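**Piltine em Fillach: a gravação da mesa, finalmente a circular inteira**

Quem acompanha esta newsletter desde o início já sabe que os Piltine me tiram do sério, por isso peço desde já paciência: este mês o texto grande é deles. Chegou-me a gravação completa do concerto de Fillach, o da digressão de outubro, e passei as últimas noites de auscultadores postos, a voltar atrás em tudo o que me fazia levantar da cadeira (e foi muita coisa!).

Até agora conhecíamos este concerto por uma cópia de público em cassete, com um corte feio a meio do segundo set e um senhor a tossir muito perto do microfone. Tinha o seu encanto, não digo que não, mas o baixo era uma nuvem e a voz da Rosemarie Rieger aparecia e desaparecia conforme as pessoas da frente se mexiam. A nova fonte vem da mesa de som, com uma fita de ambiente misturada por baixo, e são cerca de 155 minutos seguidos, encore incluído. Ouve-se a palheta nas cordas. Ouve-se a Rosemarie a pedir mais retorno entre o primeiro e o segundo tema, num tom perfeitamente educado que ao terceiro pedido já não é assim tão educado.
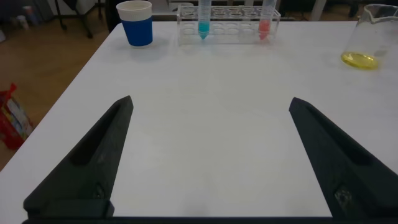

*Tampo branco sob luz de interior, com duas pontas pretas em primeiro plano.*

A transferência é da Kerstin Torvik, que muitos de vocês conhecem das gravações dos Plaltelent e que trabalha com um cuidado que me deixa sempre um bocadinho invejoso. Nas notas que acompanham os ficheiros ela explica que as bobinas corriam ligeiramente depressa, coisa de menos de meio tom, e que afinou tudo pelo órgão da abertura. Comparei com o disco de estúdio e bate certo. Não há redução de ruído, há um sopro constante nas partes calmas e ainda bem, porque os pratos do baterista respiram como nunca os ouvi respirar numa gravação desta época da banda.

Vamos à música. O primeiro set é o da digressão toda, quase pela mesma ordem, mas tocado com uma pressa boa, de gente que dormiu pouco e está contente. «Casa de Sal» abre sem introdução nenhuma, logo no refrão, e o público demora uns compassos a perceber. Depois vem «Linha do Norte» numa versão comprida, com o guitarrista a atrasar a entrada do solo até quase doer. Na cassete esta passagem era uma papa. Na mesa percebe-se que ele está a citar a melodia de uma valsa, baixinho, e que a Rosemarie se ri fora do microfone quando dá por isso. Voltei a ouvir isto vezes sem conta.

O segundo set é onde está o ouro. Há 2 temas que nunca saíram em disco: um instrumental lento que as listas antigas chamavam apenas «o lento» e uma canção que ela apresenta como «uma coisa nova, sem nome, tenham dó». A letra ainda está a meio, há versos cantarolados, e a banda engana-se na ponte e ri-se e continua. Quem conhece o álbum seguinte vai reconhecer um bocado desta melodia na última faixa, noutro tom e muito mais arrumada. Eu prefiro-a assim, desarrumada.

O encore tem 4 canções e um problema: no início da última, o canal direito cai durante alguns segundos. A Kerstin preencheu o buraco com a cassete do público, e assinalou o sítio exato nas notas. Nota-se a mudança de cor, claro, mas a voz passa por cima e a sala está a cantar com tanta força que acabei por gostar do remendo. É o único momento em que se sente o tamanho do sítio.

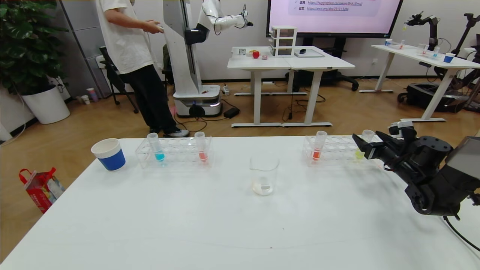 *Mesa com tubos de ensaio de várias cores e um copo de vidro ao centro.*

Fica uma dúvida que deixo para os mais teimosos. O som da caixa muda de forma clara entre «Linha do Norte» e o tema seguinte, mais seco e mais à frente, e os aplausos cortam um nada cedo demais. Pode ser só a troca de bobina. Há quem jure, desde os tempos da cassete, que aquele bloco vem do ensaio de som da tarde, e confesso que já estive dos dois lados. A favor da tese do concerto único: ela fala da chuva na primeira parte e volta ao mesmo assunto depois da mudança, com a mesma piada. Contra: o piano parece-me ligeiramente mais desafinado na segunda metade, mas isso também acontece a pianos com calor e muita gente na sala. Se alguém tiver uma segunda cópia de público, mesmo má, escreva-me.

Quanto à edição física, a Sosa vai prensar o segundo set em vinil, com o acordo da banda, numa tiragem de 289 exemplares numerados. Disseram-me que a capa usa o cartaz original da sala, com o nome da Rosemarie mal escrito tal como estava na altura, o que me parece uma decisão excelente. O primeiro set não entra no disco, por isso guardem bem os ficheiros.

Para quem nunca ouviu os Piltine ao vivo, comecem pelo «lento». São quase onze minutos, o tema principal só aparece ao fim de três, e quando o contrabaixo passa para o arco a sala cala-se por completo, até as garrafas no bar. Depois oiçam o resto por ordem, sem saltar as conversas entre canções.

No próximo número volto aos Plaltelent e às duas misturas do concerto da estação, que já tenho aqui quase comparadas, e respondo às cartas sobre velocidades de fita que ficaram em atraso.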